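Speaker notes – "The Spare Room Economy"
Tredport small hosts' evening, Friday, 30 minutes plus questions

We use cookies to remember your preferences. Accept all | Manage settings

SLIDE 1. Wait for the coffee line to clear. Say hello. Don't do the joke about towels until they've sat down.

Open with my first guest. She stayed two nights, left four stars, and wrote "bed fine." I have thought about that more than I've thought about most of my relatives. Pause. If they laugh, carry on. If they don't, carry on faster.

SLIDE 2. What people pay for. When I started in Mikerbridge I believed guests wanted a view, a local cheese and a handwritten card. I bought 80 cards. I still have most of them. What they wanted was a dark room, a door that shuts and somewhere to plug in a phone that didn't involve crawling.

Mention the lamp. You should be able to turn it off while lying down. Try it tonight, in your own spare room, in your pajamas. Half of you will be back up and walking across a cold floor.

SLIDE 3. Bedding. Slow down here, this is the part they came for. The rental magazines will tell you white, always white, because it looks clean. So does a hospital. I've had patterned covers in the back bedroom for years and my reviews have survived it. White shows every drop of tea, and guests drink tea in bed whether or not there's a sign. (Don't put up a sign.)

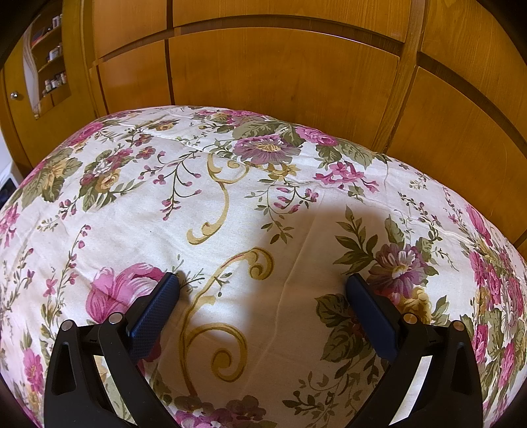 How often should a bedspread be washed if it's only there for looks? After every guest, same as the sheets, because they sat on it with their coats on and put the suitcase there too.

SLIDE 4. Laundry math. Ratanaporn, the laundry on the hill, does my big loads. They close early in April and never say which days – call first. At home, wash at 90 if the label allows it, and read the label before, as I now do. Show the shrunken mattress pad. Hold it up next to a pillow. Let them work it out.

SLIDE 5. Booking software. I use Zaltetell. It's all right. It sends the guest the door code at 11 in the morning, which is when I'm still on my knees looking for somebody's earring. Move the time back in settings. Don't get drawn into a software argument, there's always one man who built his own spreadsheet and he'll want to come up and plug it in.

SLIDE 6. Prices. Skip if running over. Put them up a little. They won't notice, and you'll feel better about the tea.

Questions. Someone will ask about pets. Drink water first.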